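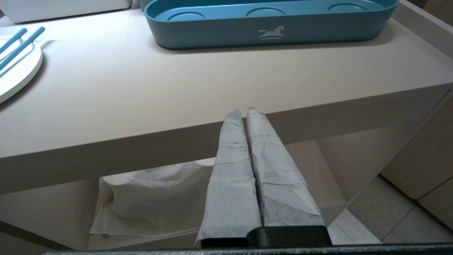
Glaze notebook, Motwood studio
25/10/2018

Unloaded the small kiln this morning. Cone 6, slow cool, same program as the last two firings. The witness cones on the middle shelf were bent to where I like them, the bottom one a little stiffer. The bottom shelf has run cooler all year and I keep writing that down and not doing anything about it. Moving the tall props to the back didn't change it.

Main thing on the shelves was the Elow white on the new Clomville stoneware. I've been chasing pinholes in this glaze ever since the clay changed. On the old body it was a quiet satin white that broke a bit tan at the rims. On the new one it gives me a scatter of tiny holes on the outside walls of bowls and almost none on the inside. Plates are fine on top and bad underneath. That points at the trimmed surfaces, where the tool drags grog up and leaves it open.

Test set this time was all small bowls, same lump of clay, thrown on the same afternoon. Four groups:

Group A, trimmed and left alone.
Group B, trimmed, then compressed with a rubber rib at leather hard.
Group C, trimmed, left alone, bisque held at top temperature for 30 minutes.
Group D, ribbed and held both.

Glaze was mixed fresh and sieved twice through the 80 mesh. I weighed 100 ml of it in the plastic cylinder and got 146 g, which is where it was in the spring when it was behaving. Dip for a count of three, upside down, shake once. Feet were waxed the night before. I let everything sit overnight before loading.

Results. A is as bad as ever. B is better but still has holes near the foot, where I never get the rib in properly. C surprised me. The walls are nearly clean even though the surface was left rough. D is clean on every piece except one, and that one had a thumbprint of wax on the side, so I'm not counting it.

So the bisque hold does most of the work. I had more or less decided it was all down to trimming and I was wrong about the proportion. It means the clay is still giving off gas when the glaze is trying to seal. Clomville's sheet says to bisque at cone 04 and says nothing on holding. I called them last week and the person on the phone said other potters hold it too, "if they're fussy."

Things to fix before the next round:

Label the bisque tests with iron wash and not with pencil. Two of the C bowls lost their letters and I had to go by the shelf drawing.

Put at least one A bowl on the bottom shelf next time. They were all up in the middle, so I can't say anything about cooler spots.

Clean the sieve right after use. Somebody left it with dried blue in the mesh. The first cup of white came out speckled and I threw it out.

The tan break at the rim is weaker on the new clay than on the old. I don't mind it, but the shop order was made from the old samples, so they ought to see one of these before we glaze the whole lot. I'll put one D bowl in a box with one of the old ones and send them together. 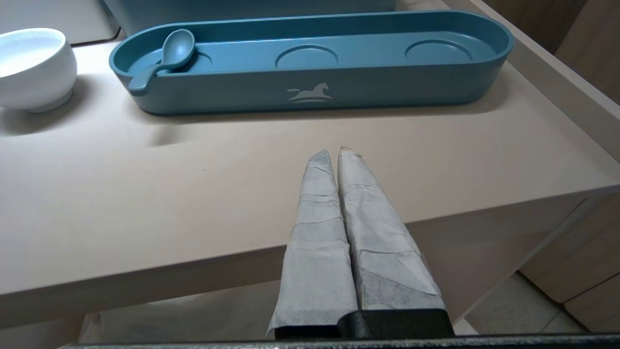 Stevens blue-gray, spoons

Separate job and a separate set of problems. We have 57 spoons bisqued and waiting in the crate by the sink. They're press molded, and the seam down the handle was cleaned with a damp sponge on all but the first dozen, which were done with a knife. The knife ones have a sharper edge and the glaze thins out on it and goes brown. The sponged ones look softer and hold their color right along the handle. Sponge from now on.

How to fire them is the sticking point. Options I've tried so far:

Three-point stilts under the bowl of the spoon. Leaves three scars that have to be ground down, and one spoon in the test warped sideways.

Wiping a patch on the back of the bowl and standing it on that. Works, looks all right, but the bare patch is bigger than I'd like for something that goes in a mouth.

Hanging from a hole in the handle on kanthal wire. Best looking by far. It means drilling a hole in every one at leather hard, and these are already bisqued, so it's for the next batch only.

For the ones in the crate I'm going with the wiped patch, kept to the size of a dime. I cut a round out of stiff foam to use as a wiping guide. The glaze wants to be thinner on the spoons than on the bowls. At bowl thickness it crawls in the curve where the handle meets the bowl. I thinned a small jar with distilled water until a dipped tile showed the brush marks of the wash through it, and that jar is on the second shelf with blue tape on the lid. Please don't top it up from the big bucket.

Also noted that the blue-gray goes greener next to the copper red. Keep them on different shelves. 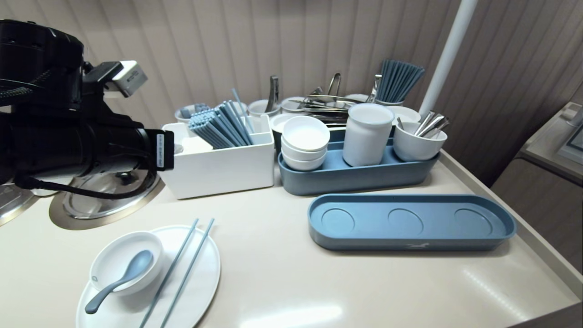
Added by Hazel Van Dusen, same day, after lunch

Read the above. I agree on the bisque hold and I've changed program 2 on the controller so it's built in. Anyone firing tests without a hold needs to use program 5 from now on. I wrote it on the card taped to the lid too.

On the cold bottom shelf: I put a meter on the elements while the kiln was empty. The bottom one reads higher than the other two, so it's worn and not heating like it should. New element is 95 dollars plus shipping. I'd rather replace it now than keep arranging shelves to suit it. If it gets here before the weekend I'll put it in myself, and we'll need one empty firing afterward to set the oxide layer. Don't book the kiln for that day.

The last element change was in March of last year, going by the inside cover of this book. I thought it was more recent than that.

Small disagreement on the spoons. I held one of the wiped ones next to a stilted one and I think the stilt scars grind down well enough if you use the fine diamond pad and go slowly. The bare patch feels dry against the lip. I'd do half the crate each way and let the shop choose. I can grind.

We're low on whiting and there is one bag of nepheline left. Order both with the element. The wax is nearly out as well, the jar is mostly water at this point.

Crate of spoons is still by the sink. Foam guide is in the drawer with the ribs.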